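Chapter 3
Glass, Water, and Why Things Look Bent

I got hooked on light in a kitchen. I was a student then, renting a room above the Bevach bakery, and I dropped a coin into a bowl of dishwater and missed it three times in a row when I tried to fish it out. My fingers kept landing behind the coin! I knew where it was (I could see it, after all) and my hand still went to the wrong spot. That silly evening is pretty much this whole chapter.

Light slows down when it goes from air into water or glass, and if it meets the surface at a slant, it changes direction. We call that refraction. You'll meet the math in the next section, where we follow a ray through a block of Zudel crown glass, but I'd like you to get the feel of it first. Go find a drinking glass, a plain one with no pattern, and look through it at the edge of a door. Turn it, tilt it, move it closer. I'll wait.
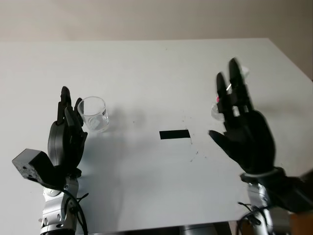

Figure 3.1 A small, clear glass cup. We see it partly by the reflections on its surface.

Clear things are odd when you think about it. If glass let every bit of light straight through without bending or bouncing any of it, you'd walk into windows all day long. A little light always bounces back at the surface, and the rest gets bent on its way through, and your eye is very good at picking up on both. The old lens grinders in Prunden used to check their work by candle, turning each lens slowly and watching the bright spot slide across it.

Backgrounds matter a lot too, and my students usually skip over this when they set up their first experiment. Busy backgrounds make bending easy to spot, but they're murder when you want to trace faint edges and shadows. For that I like something closer to Figure 3.2, with a flat white table and a plain off-white wall behind it. Try your glass both ways and sketch what changes before you read on. You'll need the sketches for Problem 18.

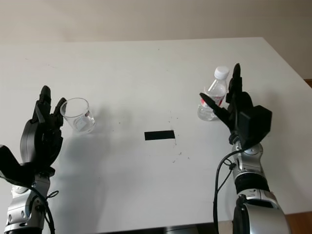 Figure 3.2Shadows are the other half of the story, and they'll take up the end of the chapter. A solid object blocks light and leaves a dark patch, while a clear one pushes the light around, so you get dim areas with bright streaks running through them. A matte surface like that white tabletop is good for catching them, as it scatters light every which way and doesn't throw a glare back at you. Keep a sheet of white paper handy if your own table is dark. In Section 3.1 we'll put numbers on all this, starting with the Hsu tank.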